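Home | The Farm | Crops | Jobs | Find Us

We use cookies to keep this site running. OK / Settings

Seasonal hands wanted for the onion and squash harvest

Hi, I'm Mal-soon Sun and I run the field side of things at Gruvcombe, where we grow storage onions, winter squash and a bit of late cabbage on 157 acres. We start lifting onions in September and I need more people than I've got! It's bending, lifting and sorting, mostly outdoors, with the back half of the season in the packing shed. Pay is $22 an hour, every other Thursday, and you get lunch (real lunch, my sister-in-law cooks it).

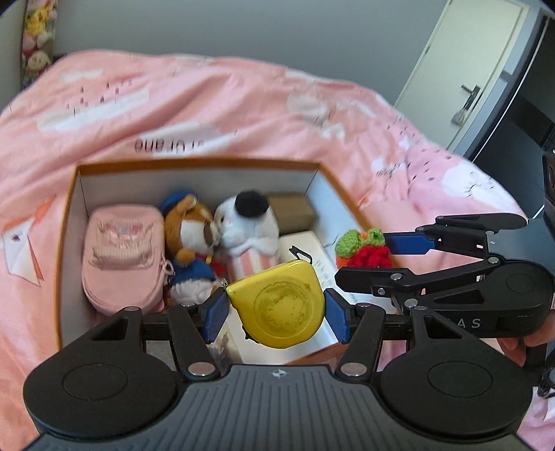 Onions come first, so if you join us early you'll be topping and laying them out to cure before you ever see a squash. I'd love at least two people who've graded before, but I'm happy to teach anyone who turns up on time and doesn't mind dirt. Squash gets sorted by size, and for the first few days I want you checking the borderline ones with a tape measure, a yellow one like in the photo is perfect and easy to find again in the leaves. After that your eye gets good and you'll hardly need it. Bring boots, gloves and a hat. We've got rain gear in most sizes.

You don't need farm experience for the shed jobs. You do need to be able to lift a 40-pound sack, over and over, and be okay with the radio. Dong-hyun Sung runs the shed and he picks the station, sorry.

We have bunk space for a few people in the Kisotby house, first come first served, shared kitchen, no dogs.

To apply, call the farm office and ask for extension 253, or stop by before noon. Tell me when you can start and how long you can stay.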